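# About Waswood

Hello, and thank you for stopping in to read about us. Waswood is a toy lending shop in Vikovgate, on the corner where the shoe repair place used to be, and if you came in looking for new heels you wouldn't be the first. We lend out toys the way a library lends out books. You pick something, you take it home for a while, your children play with it until they've had their fill, and then you bring it back and take something else.

We have been doing this for 17 years. When we opened we had one set of shelves, a secondhand cash drawer, and a great many wooden blocks that had belonged to our own children, who were by then far too tall for them and a little bit embarrassed that we wanted to put them in a shop window. Since then the shelves have spread into the back room and up the stairs, and our catalog stands at 3,541 toys, from teething rings up to board games that take a whole rainy afternoon (and a fair amount of patience from the grown-ups).

## What we lend

People often ask what kind of toys we carry, and we never manage to give a short answer. We like things that can be picked up and put down, sorted, stacked, rolled, tipped out on the floor and put back again. We like toys that don't tell a child what to do with them. A ball is a good one. So is any round thing with a hole through the middle, which will be a wheel in the morning, a plate at lunchtime and a steering wheel by the time somebody comes to pick you up.

And then there is the pretend food, which we could talk about all day! Our play kitchen shelf is the busiest in the shop and has been for as long as we can remember. Families come in for the carrots with the green tops, in particular. We have watched children walk right past a very handsome train set to get to a pot of toy vegetables, and then spend the whole visit taking them out and putting them back in, and cooking us a soup we were expected to eat.

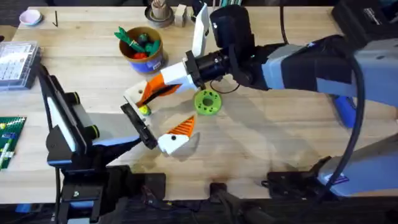
Soup, by the way, has very flexible rules around here. We have been served soup with blocks in it, soup with a ball in it, and once a soup made of nothing but puzzle pieces, which took us until closing time to sort out. We don't mind at all. When a set comes back with a stray piece from another set, we put the stray in the basket by the door and sooner or later its family turns up.

If you're new to this and not sure where to start, our advice is to borrow one thing that makes a bit of noise, one thing that goes together and comes apart, and a few pieces of pretend food. That will see most households through to the next visit. Babies and big kids have their own shelves upstairs, and we're always glad to carry things down for you if you have a stroller.

## The table

You can't write a page about Waswood and leave out the table. We've had tables of one sort and another over the years (the first was an old door on two sawhorses, and it wobbled), and what we learned is that everybody wants a plain wooden top at a sensible height, with room for elbows. Wood is kind to toys. Things don't skid off it the way they do off a shiny surface, and it's pleasant to lean on while you wait for a small person to make up their mind.

Toys get tried out at the table before they go home with anyone, and they get looked over there when they come back. We check wheels and lids, we tighten whatever can be tightened, and we feel along the edges with a thumb for anything rough. Wooden pieces are wiped with a damp cloth and left to dry on a rack. Plastic ones get a proper wash in the sink with ordinary dish soap. Cloth toys go through the machine in a pillowcase, tied shut, a trick passed on to us by one of our earliest borrowing families and one that has saved more doll socks than we could tell you.

A table like that does collect marks, of course. We used to sand ours down every January, when the holiday rush was over and the shop was quiet, and we loved how it looked for the first few days. Then we noticed that we'd gotten anxious about it and had started sliding mats under everything, so these days we mostly let the scuffs be and save the sanding for splinters.
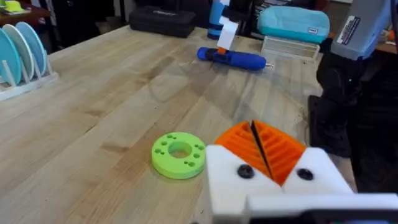 We feel much the same way about the toys themselves. A chip in the paint doesn't bother us, and we've found it doesn't bother children either. If something breaks while it's at your house, please just tell us and bring back the pieces, all of them if you can find them. A lot of things can be glued or screwed back together. There's no fine and no frown, and we've broken plenty ourselves.

## How borrowing works

You can join at the counter any time we're open. A family membership is 30 dollars a year, and grandparents are welcome to use it too (many of them come in more often than the parents do). You may have up to four toys at home at once, for three weeks at a time, and if nobody else is waiting for them you can keep them three weeks more. Large things, such as the play kitchens and the rocking boat, are lent one at a time and need to be reserved, so give us a call before you drive over.

Every set has a card in the box listing the pieces. Would you please run through the card before you bring the set back? We do it again at our end, but it is so much easier to find a missing carrot while you're still standing in the room where it rolled under the couch.

We also lend to daycares and classrooms. At the moment 275 families belong to Waswood, along with a handful of schools, and the school loans are for a full term. If you teach, come in the late afternoon when it's calmer and we'll put the kettle on and talk through what would suit your group.

## Our second shop

A while ago we opened a little branch in Jarnmont, in the front half of a building we share with a bakery. It's smaller than Vikovgate, and it smells a good deal better. You can use the same card in both places and return toys to either one, and if something you want is at the other shop, we'll bring it over on our next trip.

## Giving toys

We're happy to take toys your children have outgrown, as long as they're sturdy and mostly complete. Wooden toys, pretend food, balls, stacking rings and construction sets are always welcome. We can't take anything with a button battery, stuffed animals, or car seats. Please bring them to the counter during opening hours and don't leave them on the step, as the rain gets in under that awning.

Vikovgate opens at 9:30 in the morning and closes at 5:30. Jarnmont opens at 10 and closes when the bakery does, at 4. Come in and have a play.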